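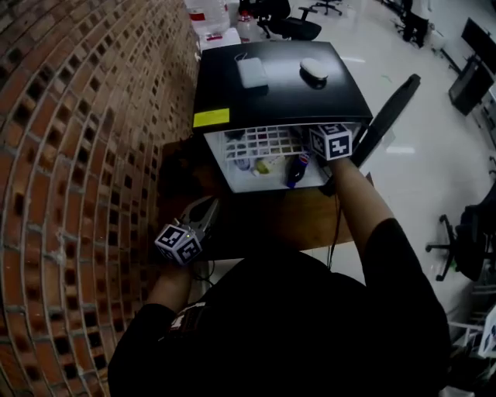
Plolinstead opens hand-held robot teaching program to outside workplaces

March 8, 2021

Robotics company Plolinstead will begin lending its hand-held teaching grippers to workplaces outside its own offices, in a program that lets people show a robot everyday jobs by doing the jobs themselves.

The program, called Lukumay, uses a pair of grippers held one in each hand. Cube markers printed with black and white patterns are fixed to the equipment so that the movement of each hand can be followed while the wearer reaches, grasps and puts things down. A camera worn at head height records the same work from the wearer's point of view. No robot needs to be in the room.

Plolinstead has recorded 1,684 demonstrations with the equipment so far. They cover fridges, cupboards, shelves and desks, and most were made by office staff who had not worked with robots before joining the project.

"We used to drive a robot arm from a second set of controls, and a good operator could do it well," said Awuor Magesa, who leads the teaching group at Plolinstead. "Getting a bottle out of a small fridge that way was slow work. You had to keep the elbow off the door and the wrist off the shelf. With the grippers in your own hands you just reach in, and you notice straight away when the angle is wrong."

Remote control will stay in use for the final stage of training. Once a robot has learned a task from the hand-held recordings, an operator supervises it from a nearby station and takes over if it stalls. Those corrections are added to the training set and labelled separately.

Small fridges were chosen as an early task on the advice of Darmawan Ngau, a senior engineer at the company. The opening is narrow, the door swings into the space where a second arm would like to be, and the wire shelf limits how far a gripper can tilt.

"People use both hands without thinking about it," Mr. Ngau said. "One goes in and the other waits, or holds something, or gets out of the way. We want the robot to have seen plenty of that. We also want different rooms, different light and different clutter on the table."

Under the program, each participating workplace will receive one set of grippers, a head-mounted camera and a charging case on loan. New demonstrators complete a 90-minute training session before their recordings are accepted. Each site is asked to supply 300 demonstrations, and may choose its tasks from a list of 22.

Recordings will be checked by Cloritik, a data services firm that has worked with Plolinstead on the project. Cloritik staff will remove clips in which a marker is hidden for too long or the gripper loses its hold on an object. Failed attempts are kept in a separate archive for study.

The first loan sets will go out in May. Workplaces with a kitchenette, storeroom or shared office are encouraged to apply. Participants must agree to the recording beforehand, and faces and computer screens will be blurred before any footage leaves the site.

Media inquiries: Akinyi Masanja, Communications, Plolinstead
Program applications: Erasto Barasa, Lukumay Program Office

© 2021 Plolinstead. All rights reserved. | Contact | Privacy | Back to top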